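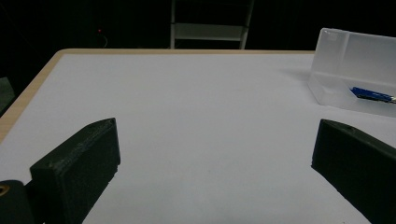 Printed fingers over the bench, marker or pen in the bin.

Print this page | E-mail this page
Search reviews Go

Faton hand-held gripper kit, reviewed by Rhonda Dufour

The Faton kit is sold as parts and files. You print the two fingers, fit the inserts and bolt the lot to the mount. I built mine at the Lirkthorpe shared workshop in April, on the club's Issa printer.

Printing took 10 hours for the pair at the default settings. I used dark green filament. Layer lines are faint on the faces, and the bevelled tips needed only light sanding. The brass inserts go in with a soldering iron. One of mine sat proud and had to be reheated.

Assembly is well documented apart from step 5, where the drawing shows the left finger mirrored. Total weight came to 182 g without the camera bracket.

For trials I used marker pens and a frosted plastic bin on a white table. In 70 picks from the bin, I dropped some 10, nearly all with the pen lying against a wall. The fingers are blocky and need clearance on both sides. The slimmer Erkimard tips do better in corners but flex more under load.

Trigger travel is long and the return spring is weak. I swapped the spring.

Good value if you have access to a printer. Buy spare inserts.

Print | E-mail to a friend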